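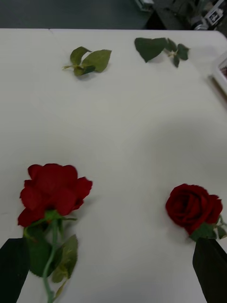
Two artificial roses between the fingers of a gripper, with leaf sprigs farther up the table.

Luteck runs its flower-handling trials from a rule book of 16 pages, and most of it deals with things that happen before an arm moves. Ankica Kadrić wrote the first version in April. She had worked on packing lines at Cedley, where the written procedure and the daily habit had drifted apart.

Her rules are short. Stems may cross, but every bloom must lie flat. Loose leaves stay on the table and get logged as separate parts. If a person has to reach in, both arms are stopped first, and the log entry carries the time and a name.
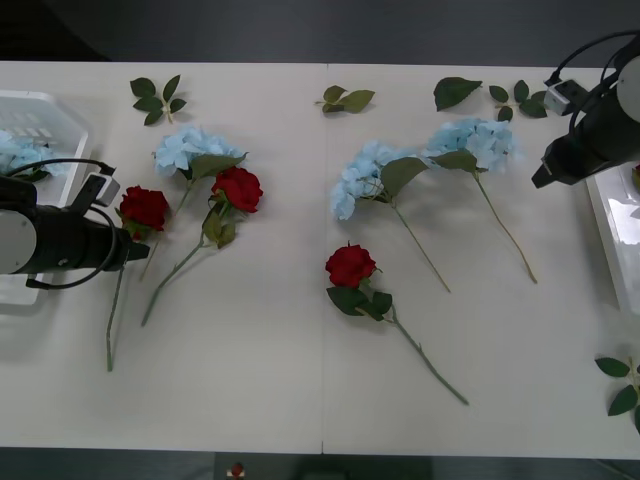 Roses and hydrangeas laid out on the white table, with both arms over it.

The leaf rule caused the most argument. An early draft had operators clear the table between runs, and the results looked better than they should have. Kadrić took that line out. "A shop bench has bits on it," she says. "So does ours."
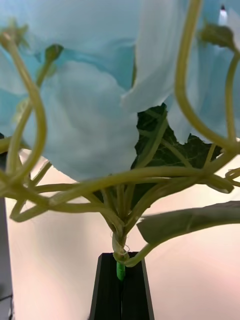
Inspection comes every 300 runs under the current rules, and a part with a split stem or a bent joint is pulled. The check is done from low down as well as from above. Where several stalks run into one short stem, as they do over the bright green connector in the black stand, a view from the top is mostly leaf. Kadrić wants the joint itself on record.

Juketti adopted the same checklist this summer, with a longer section on cables. Chareonsuk is still reading it.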